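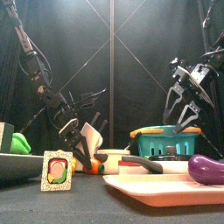 The Verkel Cup is a student robotics competition in which teams program a pair of robot arms to carry out short kitchen and table-setting tasks with toy food and play cookware. It grew out of a course project at the Sastry School of Engineering and is run each December by the school's manipulation club. The competition is open to undergraduates and, since its third season, to high school teams entered by a teacher.

History

The contest was started by Satish Alva, a lecturer in mechanical engineering, as the final assignment for an elective on robot manipulation. Students in the first class worked in pairs and had one afternoon to show their program to the others. Jinlong Fang, then a graduate assistant, wrote the first set of scoring rules and later turned them into the rulebook that is still used, with changes.

The event moved to the Dokgate building when the old lab became too small. The December 2024 edition drew 22 teams, with 184 students registered in all, counting reserves and team managers.

Format

Each team is given two arms with parallel grippers, mounted over a shared table. Items used in past rounds include plastic fruit and vegetables, baskets, trays, toy pots with lids, and paper napkins. The layout is set by the judges and is not shown to the teams beforehand.

A round consists of 2 runs, and the better one counts. In the first part of a run the team may use a trained policy, a scripted program, or a mix of both. Driving the arms by hand is allowed only during practice, when most teams record their training data. Team members must stay behind the line while the arms are moving, and a run is stopped if anyone reaches over the table.

Napkins are generally considered the hardest item. A crumpled napkin does not hold a fixed shape, and a grip that worked in one run may fail in the next. Pot lids also cause trouble -- the knob is small, and a lid set down crooked earns only half credit.

Scoring

Points are given for each item moved to its assigned place. Deductions are made for dropped items, for contact between the two arms, and for pushing an item off the table. Ties are broken by time. The highest total recorded over a full competition is 1,740 points, set by the Plideck team, a group of second-year students who trained separate policies for the left and right arms and switched between them by hand-written rules.

Jinlong Fang has argued for dropping the time tiebreaker, which in his view leads teams to run the arms faster than they can control. The rule was kept after a vote of team captains.

Use in teaching

The elective is still offered, and students taking it may submit their competition entry as the final project along with a written report. The report counts for more than the score. Alva has said that failed runs often make for better reports, provided the team kept its logs. Recorded practice runs are stored on a club server and may be used by later classes with the permission of the team that made them.

See also: Robot manipulation, Educational robotics, Imitation learning

Categories: Student robotics competitions | Engineering education | Recurring events held in December

This site uses cookies to remember your reading preferences. By continuing to browse, you agree to our cookie policy. Accept | Manage settings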